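**Kultudow two-finger gripper set for small and light items**

Sold by Grodgate. Page updated Jun 25, 2026.

The Kultudow set is for customers who already have an arm and want to pick small, dry, uneven things with it: seeds, twigs, dried food, short pieces of wire. The set is a pair of fingers with soft tips, one adapter plate, and a bag of spare tips. The arm, the controller and the power supply must be bought separately.

Please read the planning notes before you place the order. Many customers count only the price of the fingers in their budget, and later they must ask for more money for the small parts.

### Prices

| Item | Price (USD) |
|---|---|
| Full set, with adapter plate | 1,763 |
| Spare fingers, one pair | 187 |
| Soft tips, bag of ten | 26 |

Shipping is not included. Schools and public laboratories can write to Zainab Osagie for a quotation on paper, which stays valid until the end of August.

### What to plan for

**Tips.** The tips are the part which wears first. With light items we advise to plan one bag for each 2,000 picks. If your material has sharp ends, plan two bags. Glue for the tips is in the bag.

**Finger covering.** Any thin tape or fabric can be used over the fingers, if it stays clear of the tips. Wrinkles in it do no harm to the grip, but a loose end can catch on the item. Customers who want a strong color for their vision software often choose blue. 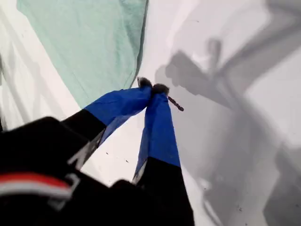 *Dark, soft fingertip pads with a small brown stick-like piece.*

**Work surface.** A light, plain surface makes small dark items easier to find for the vision software. A cloth or sheet is good enough for the first tests and costs very little. Think also of your lamps, because the shadow of the arm can fall over the picking area. A second lamp from the other side is a small cost, and it is better to put it in the first budget.

**Adapter plate.** The plate fits Vinlow and Onuoha arms. For other arms, send us the drawing of your flange, and we will tell you if a special plate is necessary. A special plate is priced apart.

**Time.** One person can mount the set in one morning. Keep one more day for setting the closing force, which should be low for fragile items.

### Ordering

Send the model of your arm, the weight and size of your smallest item, and the delivery address. Technical questions go to Tamunoemi Shehu. Used tips and opened bags cannot be returned. Fingers can be returned within 26 days if they were not mounted.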